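双臂遥操作录示教,夹吐司老是夹碎,大家怎么练的?

Troncoso的小土豆 发表于 2019年10月17日

我六月份开始跟着组里录数据,任务是做三明治:主手遥控两条臂,一边夹面包一边摆盘。到现在录了快200条,能用的没多少。面包一进夹爪就掉渣,有时候直接捏断。想问问是夹爪力度的问题,还是我手太笨?另外徒手拖着臂示教会不会更好?

Zarkport老王

力度调小,完事。

面包别用太软的,先烤一下再录。

Londdale夜班录数据的

我录过大概1000条这类任务,说点经验吧。拖动示教我也试过,单臂还行,双臂你哪来那么多手啊,而且人手会进相机画面,后面训练很麻烦。还是遥操作。

夹碎多半是合爪太快。我的习惯是先让手指贴到面包边,停一下,再慢慢收,看到面包稍微动了就别再收了。从吐司机里往外拿的时候手腕尽量竖直,斜着拔会刮到槽口,渣就是这么来的。还有,两只手别同时干精细活!一只在夹,另一只就稳住别动,眼睛根本顾不过来。
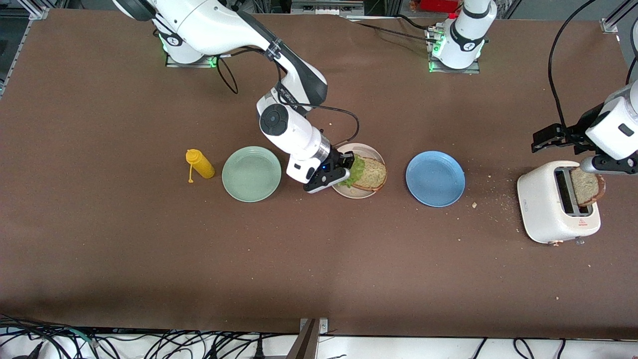 左边夹爪挨着三明治的边,右边夹着一片吐司,停在吐司机槽口。

桌上有渣不用每条都擦,我一般录完19条收拾一回。盘子位置倒是要常换换,不然模型只认一个地方。

Surkdale路过

同意楼上说的慢一点。不过我觉得失败的那些也别删,掉了再捡起来的片段留着挺有用的,我们组单独放一个文件夹。拖动示教没用过,不评价。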